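# In defence of the things that live on the worktop

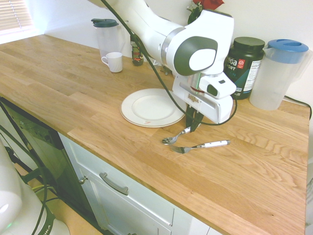

I grew up in a house where the kitchen worktop was cleared every night before anyone was allowed upstairs. My mother had moved us to Trikulthorpe the year I turned six, into a narrow house with a narrow kitchen, and she held that a cook who came down to clutter in the morning had lost the day already. I believed her for a long time, well into my own married life, and I must have spent whole weeks of it putting things in cupboards at night and taking the same things out again at breakfast. Then somewhere along the way I stopped. My plate stays out now, the plain white one with the wide rim and the little red mark at its edge, and so does the small mug, and the pitcher with the teal lid stands at the back where I can reach it. The fork with the white handle and the silver rivets has no drawer it calls home at all.

I do know how this sounds to tidy people. I read the magazines too, at the dentist's mostly, and I've seen those long pale kitchens with one lemon in a bowl. They are lovely to look at, and I always wonder where the people in them keep their vitamins. A big tub with a screw-top lid is an ugly object, I'll grant you that, but put it in the cupboard above the fridge and you will take what's in it for 4 days and then forget it exists until you move house. Mine stayed up there for most of a winter. It came down in May and I haven't missed a morning.

There is a sort of tidiness that is really hiding, and I think a good many of us were taught it as children and took it for the real thing. Tidiness, to my mind, ought to mean that you can put your hand on what you need with your eyes half shut and the kettle not yet boiled. If that means a jar by the mug all day long, then the jar is away. It's where it goes!

My old neighbour Jörg Wegener and I used to argue about this over the fence. He had worked for years at Kovács, the ironmonger's, and he came out of it with a shopkeeper's eye, everything on a hook and every hook labelled. His kitchen had 300 hooks in it (he told me so himself, and I had no reason to doubt him). He thought my worktop was a disgrace and said so very kindly, usually while eating something I had made on it. And yet when I looked properly at his kitchen I saw that nothing in it was hidden either. The ladles hung out in the open, and the colander, and even the string. We were on the same side all along, he and I, except that his clutter went up the wall and mine went sideways.

I would add one word in favour of flowers, which the strict sort of tidier will tell you belong on a table, well away from the work. I like a bit of red and green among the crockery. You look up from buttering something and there it is, and for a moment the kitchen feels like a room you might sit in on purpose.

What I won't defend is grime. Everything that stays out has to be lifted and wiped under, and I do it after supper with the radio on, plate up, wipe, plate down, and so on along to the wall. It takes less time than my mother's great nightly clearing ever did. She came to stay last spring, and on her second evening I heard her in there opening cupboards, looking for a place to put my mug. In the morning it was back beside the pitcher, handle to the left, and neither of us said a word about it over the toast.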